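08/07/2026

I have been trying to cancel my gym membership since the spring, and I am starting to think of it as my main form of exercise.

The gym is called Monora. I joined because Ewan Shearer from work said it had changed his life, and went exactly 2 times, which at 134 quid comes to a figure I've asked my husband not to work out. Joining took a thumbprint and a smile. Leaving needs a letter. A proper one, on paper, sent to an office that shares its address with a tyre shop.

I sent the letter. They wrote back (by email, naturally) to say they were sorry I was thinking of leaving and would I like a free towel. I said no. The towel came anyway. It's quite a good towel.

Then I rang, and got a very kind woman called Raili, who told me my account was "paused pending closure" -- a phrase I've since used on the spare room, the tax return and my mother's birthday present.

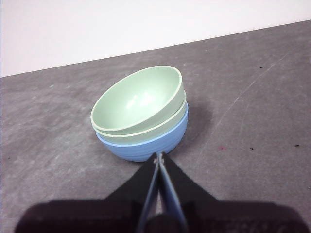
Raili promised a form by August. Meanwhile the app still sends me a message every morning at six to say my body is waiting for me. I know it is. I'm lying in it.

Soo-ah reckons I should just stop the payment at the bank and let them come and find me. She did that with a wine club and they gave up after one stern postcard. I'm giving Raili until the end of the month, and then I'm ringing the bank.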